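Term Two Report from the Plirgate Robotics Club

The Plirgate Robotics Club concluded its second term in June, and members have asked that a record of the term's work be placed on this blog. I have supervised the club since its first year and am pleased to do so. The views expressed are my own and do not represent those of the school.

The club meets after the last bell in the technology room. Students work in two groups, Hajdu and Jimel, which take their names from the two storage cupboards in which their equipment is kept. The Hajdu group is responsible for the arm and its gripper. The Jimel group is responsible for the recordings, the labelling and the computer on which the models are trained.

The task for the term

Each year the club prepares an entry for the Midura Challenge, a regional competition in household tasks. The category selected this year was footwear. A robot is required to take hold of a shoe, move it to a nominated position and set it down beside its partner with both heels towards the front of the work area. Points are deducted if a shoe is dropped, tipped or left facing the wrong way.

Students began with canvas runners and found the laces troublesome. By the middle of term they had moved to slides, which have no loose parts and hold their shape when gripped. The heel is the preferred point of contact, although the Hajdu group continues to argue in favour of the strap.

Work on the mat was carried out under a written procedure. Students were asked to start every attempt from the same arm position, to record the attempt whether or not it succeeded, and to write a short note where the result was unexpected. The pink gridded mat is taped along its edge, and students have been reminded to press the tape down before each session.

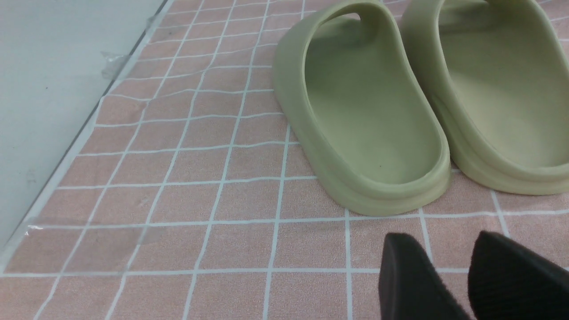

Recordings and results

The Jimel group logged 1791 attempts over the term. Of these, 993 were accepted for training after review. The remainder were set aside, chiefly for late starts and for notes that did not match the recording. I had expected the review to be unpopular, but several of the younger students proved to be very exacting at it - more so than their supervisor.

Placement remains the weaker part of the task. The model frequently brings the second shoe down at an angle, and the group has not yet agreed on whether the fault lies in the recordings or in the release of the gripper. Both possibilities will be tested next term.

Arrangements for next term

Meetings will resume at 3:30 pm in the first full week. New members are welcome and no programming experience is required. Families with clean slides or clogs to lend, in any size or colour, are asked to label both shoes and leave them at the front office.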